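Two-Arm Table Cell: Setup and Care FAQ

January 14, 2019
By Ilango Subramaniam

What should I check before powering up?
Look at the lights on both arm bases first. Then follow the cables by hand from each base to the table edge. Anything lying where a forearm can sweep gets moved and taped down.
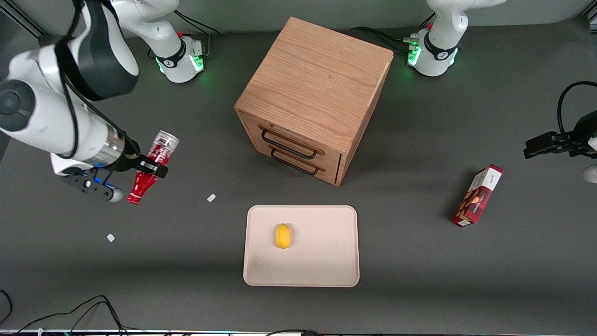 Right arm holding a red bottle over the table, cabinet and tray in place.

How often do the finger pads need cleaning?
Every 500 grips. Wipe them with a dry cloth. If the faces have gone shiny, replace both pads — never just one. Spares are in the Kaimal bin, 4 to a bag.

Do scraps on the tabletop matter?
Yes. Small white bits can throw off the height reading. Clear them between runs.

How do I check the wrist view after changing a pad?
Lay a small printed box flat at an angle and bring the gripper over it. Both pads should show at the bottom of the view with open table between them. A shortbread box works well, and large lettering such as VANILLA SHORTBREAD makes focus easy to judge.

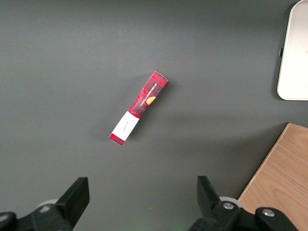
A finger screw has worked loose. Can I just tighten it?
Once, yes. If it loosens again, take it out, clean the threads and refit it. We did all 17 on the Celley cell in August and have had no trouble there.

Who do I tell about a fault?
Write it in the Delier log with the arm, left or right, and the grip count.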